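여행 가방 안의 주방: 짐 싸기와 숙소 취사 요령

작성: Virgil Barbu
최종 수정: 2018년 11월 17일

취사 시설이 있는 숙소에 머무는 여행자를 위한 작업 메모이다. 식기와 양념의 포장, 도착 직후의 점검, 체류 중 관리, 퇴실 전 정리 순으로 적는다. 항공 규정은 노선과 운항사에 따라 다르므로 출발 전에 별도로 확인한다.
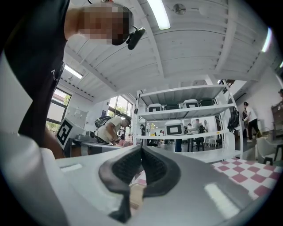
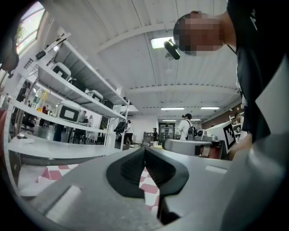
짐은 무게보다 부피를 먼저 계산한다. 숙소 주방에 갖춰진 물건을 사진이나 문의로 확인한 뒤 빠진 것만 목록에 올리면 주방용품은 대개 작은 파우치 두 개에 들어간다. 천 종류는 한 장이 여러 용도를 겸하도록 고른다. 위에 보이는 것과 같은 체크무늬 천은 식탁 깔개로 쓰다가 이동일에는 컵을 싸는 완충재로 돌릴 수 있다. 천을 고를 때는 두께와 건조 시간을 본다. 두꺼운 면은 완충 효과가 좋지만 욕실에 널면 하룻밤에 마르지 않는 경우가 많고, 얇은 면은 두 겹으로 접어 쓰면 된다. 비닐 코팅 제품은 닦기는 쉬우나 접힌 자리가 갈라지고 컵을 싸기에는 뻣뻣하다.

1. 포장

컵과 유리병
컵 안쪽을 먼저 채운다. 양말이나 접은 행주가 적당하다. 빈 컵은 바깥만 감싸면 옆에서 눌리는 힘에 약하다. 채운 컵을 천의 모서리에 놓고 대각선으로 말아 양 끝을 컵 입구 쪽으로 접어 넣는다. 가방 안에서는 바퀴 쪽과 외벽을 피해 중앙에 세워 둔다. 같은 크기의 컵을 포개지 않는다. 포개야 할 때는 사이에 종이를 끼운다.

칼
과도는 위탁 수하물에만 넣는다. 우유갑을 펼쳐 칼날 길이보다 손가락 한 마디 길게 자른 뒤 반으로 접고 날을 끼워 고무줄로 두 곳을 묶는다. 테이프로 날을 직접 감으면 접착제가 남고, 벗길 때 손을 벨 위험이 있다. 칼집에는 내용물을 적어 둔다.

양념
소금, 설탕, 후추는 50 g 단위로 나누면 일주일 이내의 체류에 충분하다. 지퍼백은 공기를 빼고 입구를 한 번 접은 다음 두 번째 봉투에 넣는다. 간장과 식용유는 뚜껑을 열어 입구에 랩을 한 장 덮고 다시 잠근다. 용기는 팔 할만 채운다. 가득 채운 용기는 기압 변화로 내용물이 밀려 나올 여지가 크다. 액체는 세운 상태로 마른 물건과 떨어뜨려 넣는다.

도마
접는 도마는 부피가 작지만 접힌 선에 음식물이 낀다. 얇은 플라스틱 도마를 가방 바닥판 위에 평평하게 까는 편이 관리가 쉽다. 도마 위에는 옷을 올리고 신발은 올리지 않는다.

2. 도착 직후 점검

짐을 풀기 전에 주방을 먼저 본다. 문제가 있으면 이 단계에서 숙소에 알려야 처리가 빠르다. 점검 순서는 다음과 같다.

가스 밸브 또는 인덕션 전원 위치
환풍기 작동 여부
냉장고 온도 설정과 문 고무의 밀착 상태
싱크대 배수 속도
소화기 위치
쓰레기 분리 기준표

냉장고 온도계가 없으면 물 한 컵을 가운데 칸에 넣고 저녁에 확인한다. 미지근하면 설정을 한 단계 낮추고, 다음 날 아침에도 같으면 육류를 사지 않는다. 문 고무는 종이 한 장을 끼워 닫은 뒤 당겨 본다. 저항 없이 빠지는 자리가 있으면 그쪽으로 냉기가 샌다.

인덕션 숙소에서는 냄비 바닥에 자석을 대 본다. 자석이 붙지 않는 냄비는 가열되지 않을 가능성이 높다. 냉장고용 기념품 자석으로도 확인할 수 있다.

전열 기구를 가져간 경우에는 명판의 전압 표시를 읽는다. 100-240 V로 적힌 제품은 플러그 모양만 맞추면 된다. 단일 전압 제품은 변환 플러그만으로 쓸 수 없다. 플러그 어댑터는 전압을 바꾸지 않는다. 커피포트는 소비 전력이 1,000 W를 넘는 것이 흔하며, 휴대용 변압기의 용량을 초과하기 쉽다. 현지 숙소의 포트를 쓰는 쪽이 낫다.

3. 체류 중 관리

장보기는 이틀 치를 넘기지 않는다. 여행지에서는 외식이 끼어들어 계획보다 재료가 남는다. Praldale의 산장처럼 가게가 먼 곳은 예외로, 쌀과 건면, 통조림을 기본으로 잡고 잎채소는 첫 이틀에 소진한다. 뿌리채소는 씻지 않은 채로 종이에 싸서 서늘한 곳에 둔다.

쌀은 빈 생수병에 보관한다. 병을 완전히 말린 다음 종이를 말아 깔때기로 쓴다. 계량은 컵 하나를 정해 체류 내내 같은 것으로 한다. 냄비 밥은 쌀과 물을 부피로 맞추고 불린 시간에 따라 물을 조금 줄인다. Birkitz처럼 고도가 높은 곳에서는 물이 낮은 온도에서 끓으므로 뜸 들이는 시간을 늘린다. 뚜껑이 가벼우면 젖은 행주를 접어 올리되 자락이 불 쪽으로 내려오지 않게 한다.

커피 거름종이가 떨어졌을 때는 분쇄 원두를 냄비에 넣고 끓는 물을 부은 뒤 4분간 둔다. 표면을 한 번 저어 가라앉히고 윗물만 천천히 따른다. 키친타월은 젖으면 찢어지고 종이 냄새가 배는 제품이 있어 권하지 않는다.

행주는 두 장을 번갈아 쓴다. 한 장은 식기용, 다른 한 장은 조리대용이다. 색이 다르면 섞일 일이 적다. 저녁마다 비누로 빨아 수건 위에 펼치고 수건째 말아 밟은 뒤 넌다. 이 방법으로 건조 시간이 눈에 띄게 준다. 라디에이터 위에 직접 올리는 것은 숙소 규정에 금지된 경우가 있으니 옷걸이에 집게로 건다.

수세미는 소모품으로 취급한다. 새것을 반으로 잘라 가져가 반쪽씩 쓰고 버린다. 세제는 안약 크기의 작은 병 하나면 된다.

싱크대 배수가 느릴 때는 거름망을 먼저 비우고 뜨거운 수돗물을 2분 정도 흘린다. 끓는 물은 붓지 않는다. 오래된 건물의 플라스틱 배관은 이음매가 변형될 수 있다. 시판 약품도 임의로 쓰지 않고 숙소에 연락한다. Csizmadia 민박에 묵었을 때는 거름망 아래에 병뚜껑이 끼어 있었고, 뒤집어 터는 것으로 해결되었다.

4. 이동일 도시락

이동 중 먹을 음식은 국물과 마요네즈를 뺀다. 식빵은 양면에 버터를 얇게 발라 속재료의 수분을 막고, 토마토는 씨를 제거한 뒤 소금 없이 넣는다. 삶은 달걀은 껍데기째 가져간다. 과일은 자르지 않는다. 국경을 넘는 노선에서는 과일과 육가공품의 반입이 제한되는 경우가 많으므로 입국 전에 먹거나 버린다.

보냉 팩 대신 얼린 생수병을 쓸 수 있다. 병은 팔 할만 채워 얼리고 수건으로 감싼다. 물기가 도시락에 닿지 않도록 병을 바깥쪽에 둔다. 공항 보안 검색이 있는 날에는 액체 규정 때문에 이 방법을 쓰지 않는다.

5. 퇴실 전 정리

전날 저녁에 냉장고를 비우는 식단을 짠다. 남은 채소는 모두 볶거나 수프로 만들고, 개봉하지 않은 식품은 숙소에 두어도 되는지 물어본다. Irkham의 공동 주방에는 나눔 선반이 있어 날짜를 적어 올려 두면 다음 투숙객이 가져간다.

칼과 도마는 아침 식사 전에 씻어 말린다. 출발 직전에 씻으면 젖은 채로 포장하게 된다. 덜 마른 물건은 마른 수건에 싸고 도착 즉시 꺼낸다.

마지막으로 가스 밸브, 인덕션 전원, 창문, 냉동실을 확인한다. 냉동실에 얼려 둔 물병을 두고 오는 일이 잦다. 식기세척기 안쪽도 열어 본다.

보충

Ákos Major가 12월 체류분에 대해 보내온 수정 사항을 반영하였다. 겨울철 난방이 약한 숙소에서는 올리브유가 굳을 수 있으며, 병을 미지근한 물에 담그면 다시 풀린다. 전자레인지에 병째로 넣지 않는다. 꿀도 같은 방식으로 처리하되 뚜껑을 느슨하게 열어 둔다.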